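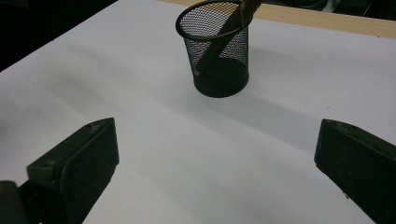
How often should I water a fern that stands in a north-facing bathroom? Every seven days in winter is enough for most ferns, and a little more often when the heating is on.

greenstair
Posted at 08:14
Thank you for the quick answer. I ask because I moved from Pritton to a flat in Plendlow, and the water here is very hard. After one month my fern has brown tips on almost every leaf. I have counted nothing and measured nothing, I only see it gets worse.

mossy_k
Posted at 08:52
Brown tips are from dry air, in my experience. Hard water makes white marks on the soil, but it does not burn the leaves. Do you have a radiator near the pot?

greenstair
Posted at 09:20
The radiator is under the window and the fern is on the shelf beside it. The leaves hang down on that side, so I try to lift them up and turn the pot a bit each morning.

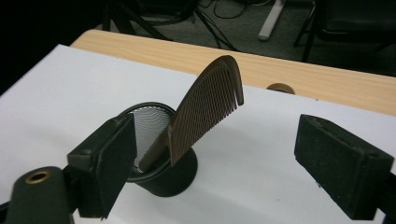 I also give it tap water which stood overnight in the can. My neighbour told me this takes the lime out.

oldpotter
Posted at 10:05
I must disagree with your neighbour. Standing water overnight does not remove lime. Please use rainwater if you can. I had a Boston fern for many years with the water from Belhaj, which is also hard, and it was better only when I changed to rainwater.

mossy_k
Posted at 10:31
And I must disagree with oldpotter, politely. My ferns drink hard tap water and they are green. Move the pot away from the radiator first. If you change two things together, you will not know which one has helped.

tin_kettle
Posted at 11:47
I bought the Grilach fern feed, 126 ml bottle, and used half of the dose written on it. No brown tips so far, but I also have a cooler bathroom than most people.
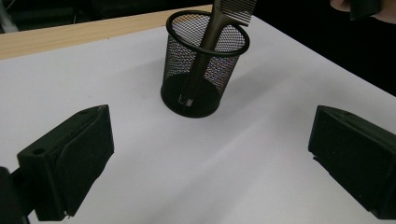 Comb in a mesh pen holder

oldpotter
Posted at 12:10
Feed in winter is not a good idea, tin_kettle. Wait until March.

greenstair
Posted at 18:38
I have now put the pot on the other wall, 30 cm lower. I will keep the tap water for the moment, as mossy_k says, and write again when there are new leaves. Should I cut the brown tips or leave them?

mossy_k
Posted at 19:02
Cut only the leaves that are brown all the way down. The tips you can leave.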